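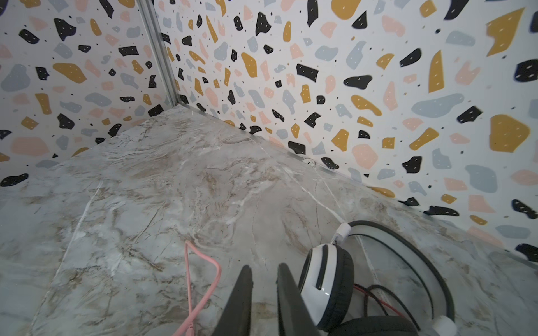 Hard surfaces are the first problem in any home voice booth. Yurii Kostiuk, an acoustics technician at Devmont, measures decay at 615 Hz before he changes anything. A corner where two terrazzo-patterned panels meet above a marble-patterned top looks tidy, but parallel or perpendicular faces return sound to the microphone – often within 7 milliseconds. Wool felt at 200 mm spacing reduces this.

Microphone distance matters next. A boom on a headset, such as the slender one on a pink over-ear model, moves with the head and holds level steady.
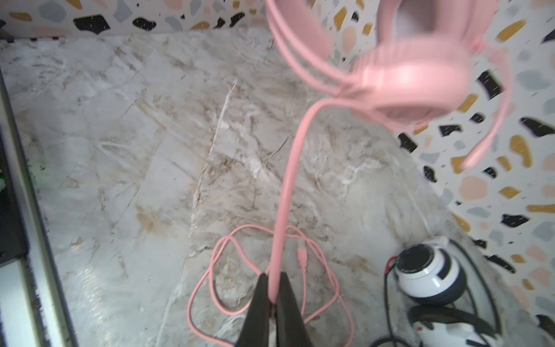 Treating the ceiling

Hang the panel below the slab and leave an air gap of 146 mm.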